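Week 4: Teaching by showing

Okay, so last week we did remote control, and a few of you told me your wrists still hurt. Fair enough! This week we leave the Pilotero rig in the cupboard and do the demonstrations by hand, holding the gripper ourselves and carrying it to wherever the task is.

I like this method a lot (Solveig Fjeld, who takes the other section, will give you the case for teleoperation, and you should listen to her too). You feel the contact in your own fingers, you slow down near the object without thinking about it, and you can work in places where I'd never get permission to park an arm. A café table with a couple of flat mats on it makes a lovely practice spot. Flat things are harder than cups, so start early.
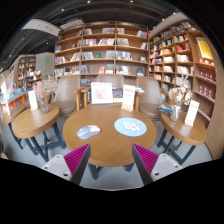 Do all our demonstrations have to be perfect?

Small wobbles are fine, and a missed grasp that you calmly correct is worth keeping, but bin any run where you dropped the thing and started over.

For the assignment, each pair hands in 70 demonstrations of one task. Pick your start and end positions before you record, and vary them a bit. Keep your free hand out of the way! The June group gave us 1,082 runs all up, and Kjell Vik spent far too long throwing out the ones with a sleeve across the view.

Label each file with your pair number and the task. If the tracking drifts, stop, go back to your starting position and recalibrate before you carry on.

Reading: chapter 2 of the Sandberg notes, skip the maths at the end.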